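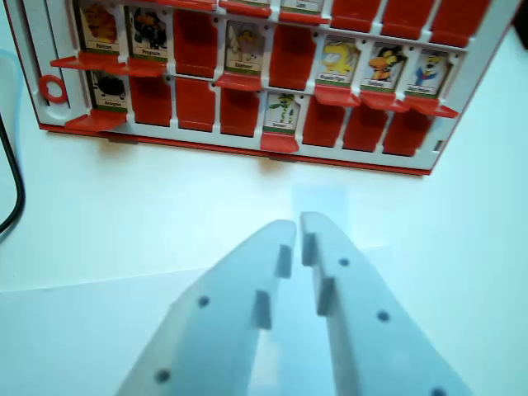
**Robotics Club, minutes of the Friday meeting**
Room opened 4.15. Meeting started when the biscuits ran out, so 4.30.
Present: 11 members, plus one parent who had come to collect somebody and stayed for items 1 to 3.
Apologies: the Year 9s, who have a geography trip, and the soldering iron, which is still at the menders.

**1. Minutes of the last meeting**
Agreed, except that "the arm fell over" should read "the arm was lowered quickly". Secretary has changed it under protest.

**2. The guessing game project (working name: Radu)**
The flap team reported. The aim is still for Radu to play a whole game of guess-the-animal against a visitor at the Rilleck schools' day, asking its questions through the laptop and working its own flaps. The names on the cards are in French. The French department has been told and is delighted, and would like Radu to say "Araignée" properly. This was noted.

Flap results since last time: 90 attempts, 47 good. A good one means the right flap went down, its neighbours stayed put and the board stayed on the table. The commonest fault is taking the flap next door along with the one asked for. The second commonest is pushing the whole board backwards.

It was asked whether we could stick the board down. The flap team said this would be cheating. It was pointed out that people playing the game hold the board with their other hand. After some discussion the flap team agreed that Radu hasn't got another hand, and that sticky tack is allowed.

Fingertips: the printed fingers are wide for the gaps between flaps. Two proposals.
- Print narrower tips. Needs an evening on the printer, which the chess set people have booked until further notice.
- Keep the fingers closed and push with both tips together, like a beak. Costs nothing.

Beak carried, 8 votes to 3. Narrow tips to be tried as well if the chess set people ever finish their bishops.

**3. Questions Radu will ask**
The list is too long and too clever. "Is it a vertebrate?" was struck out after the parent got the spider wrong. "Does it live in water?" stays, but the penguin has to be settled first. Put to a vote, tied, put off to next week. Members are asked not to bring diagrams.

**4. Training pictures**
We now have 2000 pictures from the wrist camera, nearly all taken with the blinds down. The camera team would like the same again with the blinds up, because the hall at Rilleck has windows. Anyone who finishes early on Friday may be handed this job.

**5. Money**
Hirkia has offered us a second-hand motor controller if we collect it. Accepted with thanks. The Cusau trip is paid for apart from the coach, which several people felt was the main part of a trip. Cake sale to go ahead. No more flapjack puns in the poster, please.

**6. Any other business**
- The person who labelled the emergency stop button "snooze" is to take the label off.
- Cables go back on the hooks by length. By length means longest on the left.
- Request for a robot that tidies the cupboard. Refused for the third time.

**Actions**
- Flap team: beak method, another full set of attempts, written down this time in the book and not on a hand.
- Camera team: blinds.
- Everyone: an opinion on the penguin, one sentence at most.
- Secretary: ask the chess set people about the printer, nicely.

Meeting closed 5.40. Next one same time, same room, bring your own biscuits.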